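Category: Automation & Labs
Reading time: 4 min

Plornen extends home recording work for tidying model

11/03/2023

Plornen is to carry on collecting handling examples in ordinary homes until the end of May, the company has confirmed. The work had been due to stop this month. It supports Sarmiento, a learning system meant to pick up small household objects and put them where they belong.

The recordings are made with hand-held grippers, one in each hand. A person does a short job at a table, such as filling a box or clearing a tray, and cameras on the grippers record the movement from close up. No robot arm is needed at this stage. Plornen says the same style of gripper will later be fitted to its test arms, so that what the model has learned from people can be carried across with little change.

The first round took place in the company's own workshop, on plain tables under fixed lights. Results on the test arms were good as long as the arms stayed in the workshop. When one was moved to a furnished flat for a trial, it reached well for boxes and tins but did badly with anything soft, and it was often put off by patterned surfaces. The team decided that more hours in the workshop would not help much and began looking for people willing to record at home.

There are now 23 homes taking part. Each is lent a kit with two grippers, a charger, spare finger pads and a printed list of jobs. People use their own furniture and, for the most part, their own belongings. They are asked not to clear the room first.

Soft toys have become a large part of the current list. Plush changes shape when it is gripped, and there is seldom one obvious place to take hold of it. Key rings, bag charms, small packets and clear wrappers are on the list too, as thin and shiny things gave the earlier model trouble.
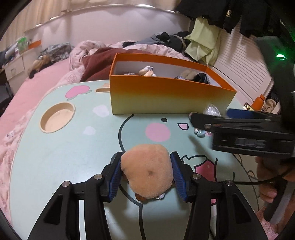
A plush toy held between the blue pads of one gripper, with a second gripper at work beside the storage box.

Each job on the list is short. The person starts with both grippers open and clear of the table, moves the objects one at a time, and opens the grippers again at the end. A fumbled pick is left in the recording if the person recovers from it. If something falls on the floor, the attempt is marked as stopped and a new one is begun. Participants are asked for 100 usable attempts before they move on to another job, and most spread these over several sittings.

The files go to Kodiner, which handles sorting and checking under a contract signed last year. Its reviewers look for gaps in the video, lost tracking and attempts where the wrong job has been recorded. They also remove anything that shows a face, a letter or a screen. Plornen receives the files only after that step, and households can ask for their recordings to be withdrawn at any point before they are used for training.

Plornen said the two-handed jobs had proved slower to collect than expected. Many people naturally favour one hand and leave the other idle, which gives the model little to learn about using the pair together. The printed list has been rewritten to include more jobs where one gripper steadies a box or tray while the other places something in it. A short practice session has also been added for new households.

There have been some changes to the equipment. The earlier finger pads wore smooth too quickly and were replaced in the autumn with ribbed ones. Several people complained that the handles became tiring after a long sitting, and the company now advises a break after every 5 attempts with heavier objects. A lighter handle is being tested but will not be ready for this round.

The extension does not alter the aim of the project. Sarmiento is being built for sorting and putting away, and Plornen has no plans at present for cooking or cleaning jobs. It is expected to be tried first on a fixed pair of arms at a table. A version on a moving base has been discussed but has no date.

Lastix, which makes storage units and is paying for part of the work, will have early use of the trained model in its own test rooms. The firm wants to know which shapes of box and drawer are easiest for a machine to fill, and whether small changes to a rim or handle make a difference. It will not receive the household recordings themselves.

Some of the material will be made available more widely. Plornen intends to release 2 sets of recordings after the round closes, one of soft objects and one of mixed small items, both for research use. Homes will be included only where the people living there have agreed to it in writing. The release will come with the job list and notes on how the grippers were set up, so that other groups can add recordings of their own.

A further trial in a furnished flat is planned once the new model has been trained. It will use rooms that do not appear in any of the recordings, and objects that the model has not been shown. Plornen said it would publish the results of that trial together with the figures from the first one.

New households can still apply to take part, though kits are limited and there is a waiting list. Applicants need a table they can leave set up between sittings and enough space to stand or sit in front of it with both arms free. Those accepted will be sent a kit as soon as one is returned and checked.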